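Prislow House: cleaning and clearing the ground floor

Welcome to our small gallery. We are a group of neighbours who look after Prislow House, and this page is about the room at the bottom of the stairs. In June we began to prepare it for the new reading room. The work is slow, and we do it mostly on Friday evenings, when the building is quiet.

We have an album with 247 pictures of the house, but most of them show only walls and pipes. If you wish to have larger copies, please ask at the desk of the Fleltari office.

The floor and the vacuum cleaner
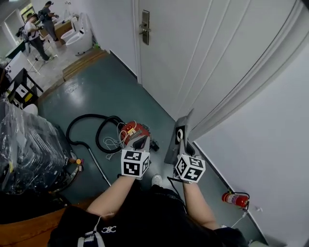

Which cleaner is good for a painted or polished floor?
A canister type with a soft brush is the best choice, in our experience. The heavy body stays in one place and only the light part moves, so there are fewer scratches. Please check the wheels for small stones before you start.

The red vacuum on the green floor, with its black hose and the metal wand. The thin white cord makes many loops, as cords like to do. At the left there is the big stack in clear plastic, which we leave wrapped until all the dust work is finished.

The green floor is the part of the house which visitors remember. It is very shiny, and every crumb can be seen on it in the morning. We clean it first dry, then with a cloth and lukewarm water with very little soap. After that we keep people out for one hour. Last year we tried a wax from Ovov, but it was too slippery for the older members, so we went back to plain soap.

For the cleaning materials and the new door mats we have spent 1,083 euros until now. The money came from the spring market, and we thank everybody who bought a cake or a plant there. 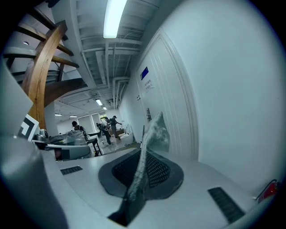
STAIRS AND CEILINGS

The wooden spiral staircase, with its broad curved side and the thin metal bars between the treads. The white square column stands under it. I find the honey-brown colour of the wood very beautiful beside the white.

A staircase of this shape is not easy to clean. The treads are narrow on the inner side, and the dust goes exactly there. We use a paint brush of medium size and begin from the top, one tread after the other. The undersides are done only twice a year, with a long duster.

More pictures of the stairs are in the album "Nic Giolla", together with the pictures from the garden side.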